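How to Sort Out the Pens on a Shared Desk (Without Buying a System)

Posted by Karla Contreras, Dec 14, 2018

Every few months somebody sends me a link to a desk organizer that is going to change my life. The last one was a rotating tower with 7 compartments. I've owned one like it. Within a week it held pens in one compartment, paper clips in another, and lint in the other five.

So I'm suspicious of pen storage as a category. Still, a work table used by several people does need somewhere for the pens to go, and I've tried enough bad ideas at the Plondale shared workroom that I can save you a few. You'll need one small cup, a sheet of scrap paper, a trash can, and twenty minutes. Skip anything that comes with assembly instructions.

Step 1: Get every pen onto the table

All of them. Drawers, jacket pockets, the windowsill, the bottom of the tote bag. If several people use the table, tell them a day ahead. Shirin Tehrani keeps a good felt-tip that she would like back, thank you, and I heard about it for a month.

Don't sort by color yet. The tidying books love color sorting because it photographs well. Half of what you have probably doesn't write, and you'd be arranging garbage.

Step 2: Test on scrap paper

Scribble a loop with each one. If it writes, it goes to the left. If it doesn't, give it a second loop, pressing a little harder, and then let it go.

You will read that a dried-out marker can be brought back by storing it tip-down overnight, or by dipping the tip in rubbing alcohol. I tried both on a batch of black markers. A couple came back for an afternoon. If you enjoy that sort of thing, fine, but I would not keep a dead marker around on the promise of a second career.

Check caps too. A marker without its cap is a dead marker that hasn't noticed yet. Throw it out or use it up today.

Step 3: Decide how many you need

I can't give you a number that works for everybody, and I don't trust people who do. Ask what gets written at this table. Ours is labels and the occasional signature, so we keep a few black pens, a marker, and a pencil. The highlighters went to the front office, where Arash Zarei claims they get used.

Extras go in a zip bag in a drawer. They don't go in the cup. An overstuffed cup is why people grab the first pen they touch, find out it's a bad one, and put it back in for the next person.

Step 4: Pick a cup

Most advice goes wrong at this step, usually because somebody is selling the cup. Mugs are free and heavy, so they don't tip, but they're wide and short pens slump down inside. Glass jars look nice until someone drops one. Cardboard tubes are fine for kids and last until the first spilled coffee.

What I've ended up liking, against my own prejudices, is the plain mesh kind. I used to think the holes were just for looks. They're mostly for looks. But you can see through the sides well enough to know what's at the bottom, and dust has a way out. The cheap ones weigh almost nothing, so a long marker leaning the wrong way can pull one over.
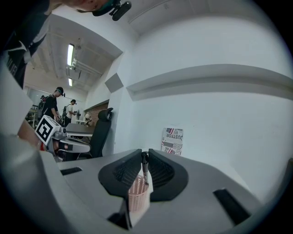 If you're shopping, put your own longest pen in the cup before paying for it. The pen should stand up with enough showing to grab, and the cup should stay put when you pull it out one-handed. Behrouz Nazari bought us a very handsome cup from Dotlow last May that failed on both counts. It now holds a cactus.

Color is up to you. A light color shows ink marks sooner, which I count as a point in its favor, since you find out about the leaky pen before your sleeve does.

Step 5: Put the cup where hands already go

Watch where people set pens down when they aren't thinking. On our table it was the back right corner, by the tape. I had put the cup in the exact center because it looked tidy there, and everyone reached past it for two weeks. Moving it did more than the label I had taped to it.

Leave a clear space in front of it. If you have to lift something to get a pen back in, it won't get put back.

About labels: I've made them. Nobody has trouble recognizing a cup of pens. Save the tape.

Step 6: Load it

Pens go in tip-down, caps on. Some people insist on tip-up so you can see the color, and for capped markers it makes little difference as long as the cap is tight. Ballpoints left tip-up for a long stretch can get scratchy to start. With uncapped pencils I go tip-up, mainly to stop the points from snapping, though it does mean you can jab yourself if you reach in without looking.

Spread the heavy ones around the edge instead of leaning them all on one side.

Step 7: Check it now and then

I was told to do a "two-minute daily reset." I lasted four days. What I do now is pull a dead pen when I hit one and walk it to the trash right then. Every couple of months I tip the whole cup out, shake the grit off, and wipe the inside with a damp cloth. For mesh, an old toothbrush gets into the holes. Let it dry before the pencils go back in.

If pens keep disappearing, keep cheaper pens. Soudabeh Vahidi suggested tying them down with string like at a bank, and we tried that as well. The strings tangled by lunch.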